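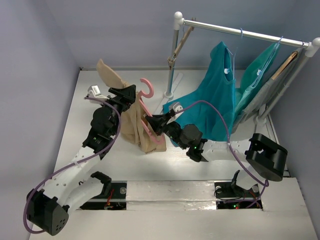 Home Stories Poems Serials About Log in
Search stories, authors, tags

The Pink Hanger

Lotte Schouten loved hanging things up. Folding was fine, folding was a chore you got through with the radio on, but hanging! You took a thing that had been a heap and gave it shoulders.

So when her aunt left her the shop on Getthorpe Street, with its flat upstairs and its 30 years of unsorted stock, Lotte didn't cry or call a dealer. She bought a metal rack on wheels, carried it up the back stairs one rail at a time, and put it together in her socks.

"You'll be at it until March," said Mr. Van Dijk from the bakery, who had come to look at the rack and stayed to eat the rolls he'd brought.

"I hope so," said Lotte, and she meant it.

The blouses went first, then the skirts, then a whole box of teal things that seemed to have been bought for a choir that never sang. They looked wonderful all together on the rail, like a strip of sea. She stood back and clapped, one clap, with nobody there but the kettle.

Then she opened the stocking drawer.

There were beige ones and beige ones and, under those, more beige ones. They were so thin that you could read a newspaper through them, and they had twisted themselves into one soft animal the size of a cat. Lotte sat on the floor and began to work it apart. Her aunt had always hung her stockings. She used to say that a stocking in a drawer was a stocking in a sulk, and she draped each one over its own hanger, a pink plastic one, and let it swing from the bathroom door.

Lotte had forgotten the pink hangers completely until that minute. She dug through the boxes marked Duvus (a button company, long gone, whose boxes had outlived it beautifully) and found one at the bottom of the 4th box, under a pile of old receipts. One hanger, pink as bubble gum, with a hook that curled like a question.

It was harder than it looked! She pinched the stocking at the top and lifted, and the rest of it slumped back down to the floor. She brought the hanger in from the side, slanted, and the stocking slid off it. She tried again with the hook pointing up and the arm of the hanger going right through the middle of the cloth, slowly, the way you'd slip a letter under a door. It slid off again. She laughed out loud and had another roll.

On the next try she heard her aunt as clearly as the tram outside. Don't pull, Lot. Lift it and wait for it to come down on its own.

She lifted it and waited. The stocking settled over the pink plastic with no more noise than a breath, one half on each side, and stayed.

"Ha!" said Lotte.

She hung it at the end of the rail, next to the teal, and the two colors were so good together that she ran downstairs to get Mr. Van Dijk, who came up with flour on his elbows and looked for a long time.

"It's a stocking," he said.

"It's a stocking on a hanger!"

He looked some more. Then he asked if there were any other hangers like it, and she said no, and he said his mother used to have pink ones, the same pink, and that they were still in the wardrobe out at Todberg — a whole rod of them, doing nothing. He could drive out after closing.

"I'll come with you," said Lotte, already looking for her shoes.

68 likes 4 comments Share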